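Cudamwood Packing Cell: December progress report
Equipment planning stage, Oscombe site

We're really pleased with how the planning money has gone so far. The simulated bench is up and running, so we can try a layout before we spend a cent on hardware, and it has already changed our shopping list (for the better!). We've run 229 trial layouts and the team keeps thinking of more.

Dornero has quoted on the arm and the bench together, with delivery in 35 days. The crates are a separate order and we'd like four spares in that one. Everything runs on the office computer we call Erdős, so there's no new computer in this budget.
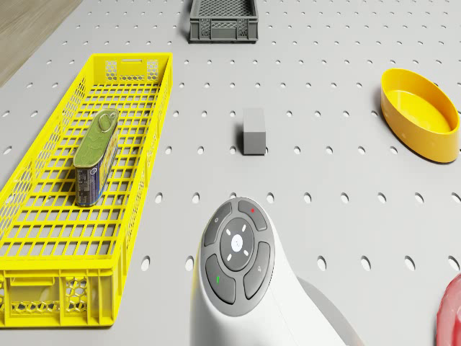
Do we need to buy the second arm this year?
One arm will cover the first stage. We'd keep the second in next year's plan and put that money toward grippers and training, where we're short.

Staff time stands at 168 hours, a bit under what we allowed. The leftover hours will go to tinned goods, our favourite part of the work, and to checking the floor space at Oscombe. Dornero's quote lapses on Thursday, so a quick okay on the arm would be a great help.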